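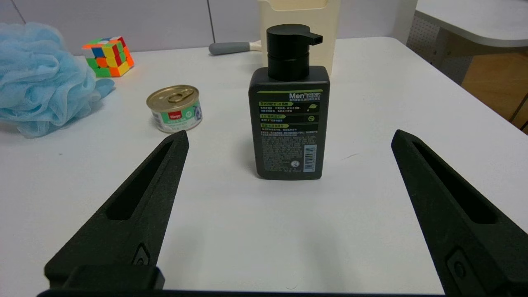

Vikas Lodhi: wait, so did you ever get off the Heltholm waiting list or are you still dogless??

Posted in: Pets > Dogs > Adoption
By Salim Nzioka, Sunday, November 10, 2024

Not dogless! Got the call Thursday while I was in line at the bank and I may have yelped. We're getting Pandey, the old beagle mix with the gray eyebrows. I put my name down back in February, so yes, it took a while.

2/ People keep asking what it costs. I paid 230 for the adoption, and that covered his shots, the chip and a dental (he lost 3 teeth, poor guy). The crate was another 67, used, from a lady over in Numton who threw in a bag of chew toys.

3/ I did look at the puppy ads first. Every one I messaged wanted a deposit before I could see the mom, and one guy wouldn't even say what town he was in. I gave up after a week of that.

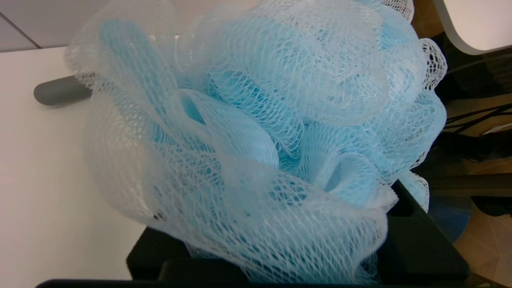
Blue and white mesh, up close

4/ The home visit was way less scary than I'd built it up to be. She checked the fence, asked where he'd sleep and how long he'd be alone, then spent most of the time petting Mistum, our cat, who normally hates company. I'd vacuumed the whole house for nothing.

5/ Oh and ask for the vet records BEFORE pickup day. I got his the night before and found out he's on a thyroid pill twice a day, with food. Not a big deal, but I would've liked time to get the refill sorted.

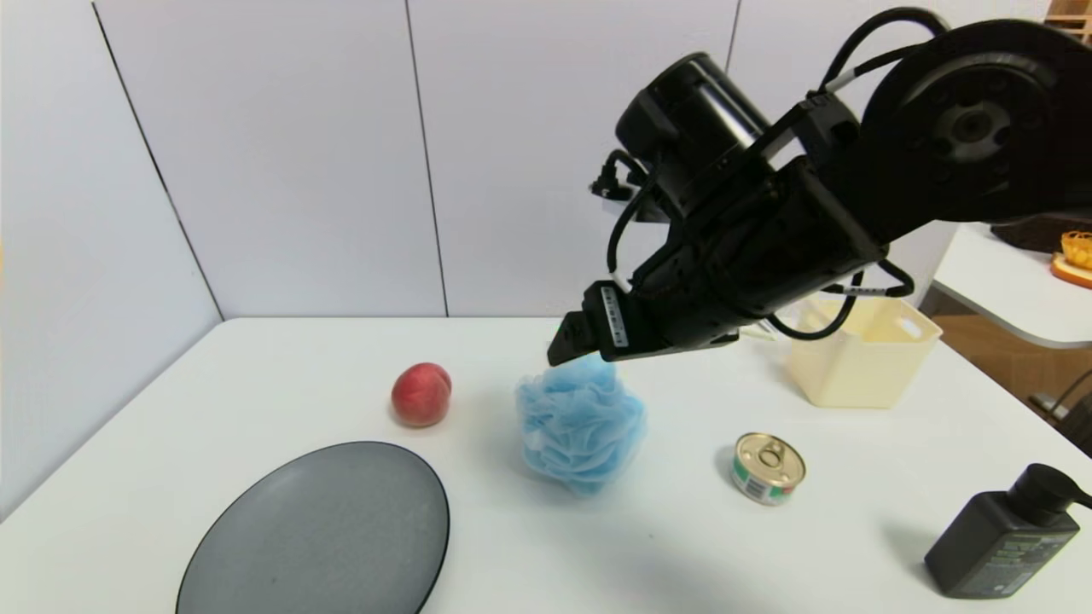
Light-blue mesh bath sponge
On a white table, with a red peach to its left

6/ He's 7, they think. Sleeps like a rock, snores like my uncle, and pulls like crazy on the leash until we hit the corner — then he wants to go home. We're working on it with cheese.

7/ Mistum is still on top of the fridge. We're doing the baby gate thing and feeding them on either side of it. If anybody has a cat that came around to a hound, tell me how long it took, please!

Contact | Report a post | Back to top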